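Berkinberg open house, 2024-10-25: notes for the equipment budget

I went to Berkinberg expecting a sales pitch and mostly got one. They want shops our size to buy hand-held grippers first, have people do the handling jobs with them, and put off the robot arms until there's enough recorded work to train on. Fine on a slide. My question was what it costs before anything runs by itself, and I had to ask it three times.

The quote I finally got was $3000 for a pair of grippers and $870 a year for the Cetia software. Spare fingers are extra. So is shipping. The fingers are plain black blocks held on with screws, and I'd want a price for those in writing before signing anything.
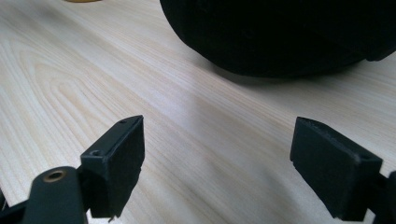 Simão Aguiar thought I was being stingy: the fingers are the cheap part, he said, and what will eat the budget is paying somebody to stand at a table all day. He'd put down 500 hours for the first job and wouldn't go lower.

I can't argue with that, and it makes the quote look worse. Labor wasn't on it anywhere. Neither was the station itself, with its rails and posts, which Postma sells separately. Destutari has a cheaper one at $900, without installation, and couldn't give me a delivery date. 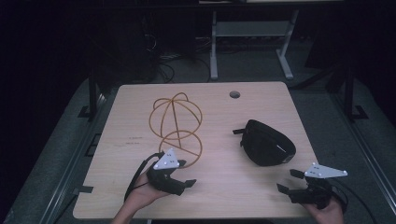 Two-handed station at Berkinberg, one gripper per hand, with a wire sculpture and a black pouch on the table.

My recommendation is to hold off on the pair and ask for a month's rental in the new year, with our own parts on the table. If they won't rent, I'd leave the line out of the budget. Parking is behind the building, and the sign is easy to miss.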